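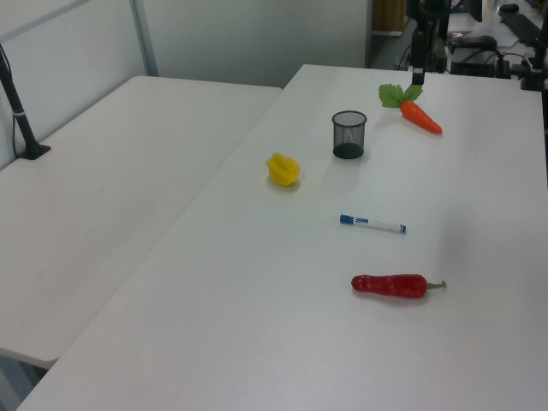
Bench Rules, With Doubts
Gallery page by Tiburcio Cuautle
Posted May 12, 2021

Weltard has a sheet of rules for tabletop pick-and-place work, and since January the Balton bench has been asked to follow it. There are 14 rules. I was asked to put up a gallery page showing good practice, with a line or two on each point. The lines have grown a bit. I don't object to rules. I object to rules that get ticked without being read, and a fair part of this sheet seems to have been written for ticking.

Rule 1. Clear the table before each session.
Fine. Everyone agrees with it and everyone has a different idea of what clear means. Does it cover the next table along, if the two tops touch? The sheet doesn't say. Ours do touch, and there is a stand on the second one. By one reading we pass, by another we fail before we have switched anything on.

Rule 2. Objects to be "varied in shape, size and finish".
A toy carrot, a mesh cup, a whiteboard marker and a glossy red chili pepper are varied by anybody's standard. The yellow ribbed piece gets called a star fruit by half the room and a pepper by the other half, and both names have gone into the log. I'd like the rule to say that each object has one name and that the name is written down before the first run. It would do more for our records than the word "varied".

Rule 3. Objects to be "adequately spaced".
Adequate for what? Widely spaced objects make for a tidy table and an easy pick. If the report says the arm copes with a cluttered kitchen, then this rule is working against the report. I'd keep the wide layout for a first check and insist that a crowded one is done as well, with the results kept apart. At the moment a bench could do nothing but easy layouts for a year and be fully within the rules.

Rule 4. Begin every run with the gripper open and empty.
A good rule, plainly written, and you can check it by looking. More like this please.

Rule 5. Begin every run from the marked height.
Less good. The height is marked on a drawing that lives in a folder. In practice people go by eye, and with the finger already over the carrot leaves it matters a great deal what "by eye" means. An arm that begins over the thing it is meant to pick has had a head start. Write down which object it began above. It takes one word.

Rule 6. Keep cables clear of the working area.
The sheet leaves "working area" undefined, so people draw the line just inside wherever the cables happen to be. Loops behind the far edge are allowed, I'm told. Are they still allowed when the arm swings back? I asked, and was sent a copy of the same rule.

Rule 7. Keep surface and lighting constant.
Pale matt tops are easy on the software, so we all use pale matt tops. A see-through mesh cup is about the only thing on ours that puts up a fight, as the table shows through the sides. I'd want a patterned cloth down for part of every set. Weltard's answer was that this would make the numbers harder to compare. Possibly so, but I'd take an awkward number that tells me something.

Rule 8. Run count.
We logged 593 runs in the first set and 997 in the second. The second total was praised in the review. Nobody at the review asked how many of those used a fresh layout, so I went through the log one evening and found 141. The rest were repeats with the objects put back more or less where they had been. The rule asks for a large number of runs and got one.

Rule 9. Put objects back by hand between runs.
Yes, but say how. People are neat. Left alone they will put the carrot down at the same slant every time, because it looks right to them. A printed list of positions, drawn up beforehand by someone who isn't doing the runs, costs next to nothing.

Rule 10. Record all failures.
The rule I have most trouble with. It gives no meaning for failure. If the marker is lifted and slips at the last moment, one person writes "partial" and the next writes "success, dropped". I have seen both on one page of the log, in the same handwriting.

Rule 11. Keep hands off the table while the arm is powered.
No quarrel at all. I would put it first and in larger type. It is odd to find it so far down, after the advice on lighting.

Rule 12. Stop button within reach.
Within whose reach? Ours can be reached from the operator's chair and from nowhere else, and whoever resets the objects does it standing on the other side. We pass. I'd rather we failed and were made to buy a second button.

Rule 13. Photograph the table before each set.
Useful, and cheap. I only wish the pictures were looked at again afterwards. An hour spent comparing them would have shown the repeats under rule 8 without any counting on my part.

Rule 14. Sign the sheet.
The signature says the rules were "observed". It can be taken as followed or as noticed, and I suspect some people are glad of the choice.

About the certificate
Isteo offers a badge to benches that keep to the sheet for a full quarter. I've been asked several times when Balton will apply. The badge is given on the paperwork, and no one comes to see a single run. Until a visitor sits down, picks the layout and watches the arm deal with it, I don't see what the badge would tell a customer.

Corrections are welcome, above all from people who work to the sheet every day and find it better than I do. If you write in, say which rule you mean and what you do at your own bench. I will add replies under the rule they belong to, including the rude ones.

T. Cuautle, Balton bench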